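Last updated: May
14 shares | 3 comments

4.2 Arrangement of crisps and soft drinks

Small shops in Birville mostly keep crisps and bottled drinks on one two-level rack. We compared this layout with separate racks, using the stock categories in Furno. Bags were assigned to the upper tier and bottles to the lower, so that no bag carried the weight of a bottle. Bottles of one drink were placed one behind the other (Figure 6). A bag lying flat takes up more of the tier than one stood upright, and its neighbours tend to overlap it. Loading was recorded for 70 rack fillings.

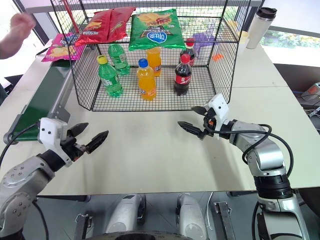 Figure 6. Wire-mesh rack with crisps on the upper tier and bottled soft drinks below.

Overlap between bags was scored separately from overhang at the rack edge.

Comments (3)

Brekik: Was the mesh size the same for both layouts?

Lytvynenko (author): Yes, see section 3.

Brekik: Thanks. Upright bags slide on our mesh, so we lay them flat too.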